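Open day at the Hirnberg labs, Bristden

Wrote most of this on the bus home so excuse the state of it. Got there at 10:20, doors at 10, already a line for the visitor stickers. Parking lot full. If you go next year take the number 3 bus, it stops right outside and the driver will tell you which gate.

Hirnberg do testing for other people, mostly food and water, a bit of cosmetics. Two floors. The upstairs is offices and a very good coffee machine. Downstairs is the wet labs, and that's what you come for. Coats on, bags in a locker, no open shoes (a guy in sandals got sent to the gift table and stayed there, poor man).

Our guide was Nabila Ghoneim, who runs the plate room. Fast talker, knows everything, did not have a script. 87 of us signed up for the morning, split into groups, ours was the small one and got the plate room first. Lucky — by noon you couldn't get near the bench.

First stop, sample intake. Fridges, a hatch, a lot of labels. They get 300 samples on a normal day and it can go to 3000 in a week when the well owners all send theirs in at once after the spring floods. Everything gets a bar code before it gets opened. One woman asked what happens if the label falls off and the answer was it goes in the bin, and you get a phone call. Fair enough.

Then media prep, where they cook the agar. Smells like soup, not great soup. Big steel kettle thing, thermometer on a string. They pour in the early morning before the building warms up. We missed it, all cleaned down by the time we came thru.

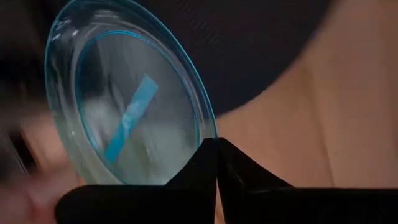
Plate room next, and my favorite part. Long benches, glove boxes on the wall, everybody talking a bit quieter for some reason. I'd thought of petri dishes as the thing from school with the fuzzy stuff growing in it, and I'd never given a thought to how much handling there is. Lids, stacks, what goes on top of what. The trick is the tilt. Tip a dish up steep like that and the pale cloudy stuff slides down to the low side, and the blue strip lying across the floor of it shows up nicely. Nabila's rule for new staff is slow hands, don't talk over an open plate, don't lean. She got us all to try tipping a practice dish with colored water in it. I slopped mine. Kid next to me was perfect, of course.

She also went on a bit about plastic vs. glass. Older staff miss the glass ones, nice weight to them, but you had to wash and bake every single one and someone always chipped a rim. Now it's sleeves of plastic and a waste bill nobody enjoys. There's a trial going with a recycler called Kordestani to see if any of it can be taken back after it's been sterilized. No results yet so didn't get much out of her on that.

Incubators after. Warm cupboards basically. You look through the door, you don't open it. Short stop, they needed the corridor for the next group.

Last was the reading room, where they count colonies. Light box, magnifier, clicker in one hand. I had a go on a photo and got a different number every time. The staff do a shift of this and then swap out because your eyes go. Respect.

Lunch was sandwiches and a very dry lemon cake. Gift table had pens, and Prukoldale water bottles from one of their clients, took two, sorry.

Things I'd fix — more signs downstairs, and somewhere to sit between stops, a few older visitors were struggling. And let the groups have longer in the plate room, ten minutes was nothing, I still had questions about the strips and never got back to ask.

Free to get in, sign up early, mornings better than afternoons. Wear socks. They're talking about an evening one in December and I'll put the time up when I have it.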